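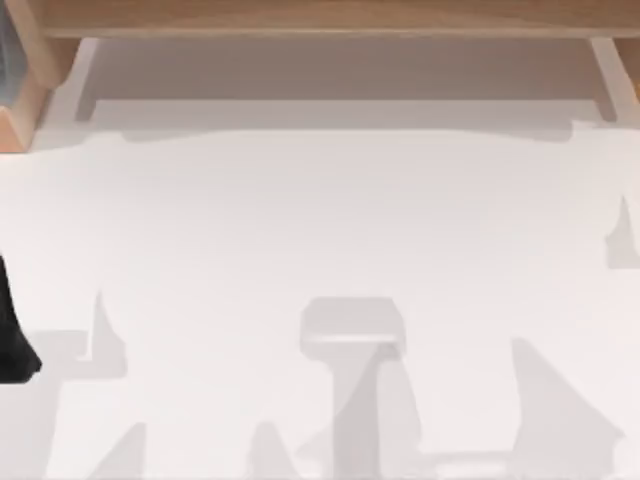 Gripper and camera comparison in simulation: frequently asked questions

What does this page cover?

The comparison of two grippers, the Besow and the Warneva, on the same simulated arm, using the same table model and the same controller. The page also covers camera placement, because most of the questions we receive are about what the cameras see. Hardware results are kept on a separate page.

Which scene do the questions about shadows refer to?

The render at the top of the page, which looks at the floor near the table. Only a black gripper finger reaches into view, on the left. The other gray shapes on the pale floor are cast shadows. The T-shaped one near the bottom resembles a gripper and wrist, and the jagged ones look like arm segments.

Why does a camera view with almost no gripper in it matter?

A fixed camera is only useful to the controller while the gripper is inside its view. A view like this one is a reminder that a camera can hold a large area of plain floor and very little of the robot. When you compare camera positions, compare the views at several arm poses. A position that works well at the home pose may show nothing useful during the approach.

Can a policy learn from the shadows instead of the gripper?

It can. We trained one image policy with shadows on and tested it with shadows off, and the success rate fell from 74 percent to 18 percent on the placing task. The policy was the same and so were the start poses. We take this as evidence that it had used the shadows as a position cue. Whether the cue would carry over to a real room depends on the lights in that room, so we do not rely on it.

Should I turn shadows off, then?

No. Turn them on and vary them. Move the main light between episodes and change how soft the shadow edges are. Keep one fixed light setup for evaluation so that runs can be compared. If you only have time for one change, move the light.

How many trials are in each comparison?

There are 140 trials per gripper per camera position. Start poses are drawn once and stored, and both grippers use the same list. If a trial ends early because of a solver error, it is rerun with the same start pose and the error is logged. It is not counted as a failed grasp.

What counts as a success?

The object must be lifted clear of its support, held for 7 seconds and set down inside the target area. Contact between the fingers and the table is allowed. Contact between the wrist and the table ends the trial as a failure. Earlier runs used a shorter hold, and their numbers should not be mixed with the current ones.

How do the two grippers differ in the model?

The Warneva has the longer fingers and the narrower palm. The Besow closes faster and has the larger collision shape at the wrist. Both are modeled as parallel grippers with a single commanded width. Finger compliance is not modeled for either one, which favors the Besow slightly on hard objects – its real fingers flex more than the model does.

Which one should I start with?

For work close to the edge of a table, the Warneva. The wrist clearance is easier to manage, and fewer paths are rejected by the planner. For objects in open space, either will do. The Besow needs less tuning of the closing speed.

Is the arm identical in both cases?

Yes, apart from the tool offset and the payload values. Both have to be changed when the gripper is changed. A wrong tool offset is the most common cause of a bad comparison, and it does not always look like an error. The arm moves smoothly and stops in the wrong place. Run the offset check before the first batch and again after any edit to the gripper file.

Which controller is used?

Malik, in position mode, for all published numbers. Ilau is supported but runs at a different control rate, and we have not repeated the full set with it. A short test on Friday gave similar paths in free space and more overshoot on contact. Please state the controller when you report results. Without that, the numbers cannot be placed next to ours.

The gripper is out of view in one of my cameras. Is the scene file broken?

Probably not. Check in this order:

1. Read the joint positions from the log and compare them with the planned pose.
2. Render the same step from a second camera with a wider view.
3. Check the camera's parent frame. A camera attached to the wrist and one attached to the world can share a name in older files.
4. Check the field of view. The value is read in degrees, and files converted from other tools may hold radians.

If the second camera shows the arm where the log says it is, the scene is fine and the first camera needs to be moved.

Where should the fixed camera go?

High and to one side, aimed at the work area, with the full travel of the gripper inside the view and some margin left. Avoid spending a large share of the image on the floor unless the task takes place there. Keep the near table edge in view if you can. It gives a straight line to check the camera tilt against.

Is a wrist camera better?

It is better for the last part of the approach and worse for everything before it. The fingers stay in view, but the target may not. We report fixed and wrist cameras separately and do not average them. Using both gave the best results with the Warneva. With the Besow the gain over the wrist camera alone was small enough that we would want more trials before making a claim.

Do the simulated numbers predict hardware results?

They predict the order of the two grippers on most tasks. They do not predict the success rate. Friction is the main gap, followed by lighting.

How do I submit results?

Send the trial log, the gripper file, the camera file and the controller name and version. Include one render from each camera at the start pose and one at the lowest point of the approach. Neusa Dantas checks submissions and will write back if the tool offset does not match the gripper file. The next update to the table of results is planned for April.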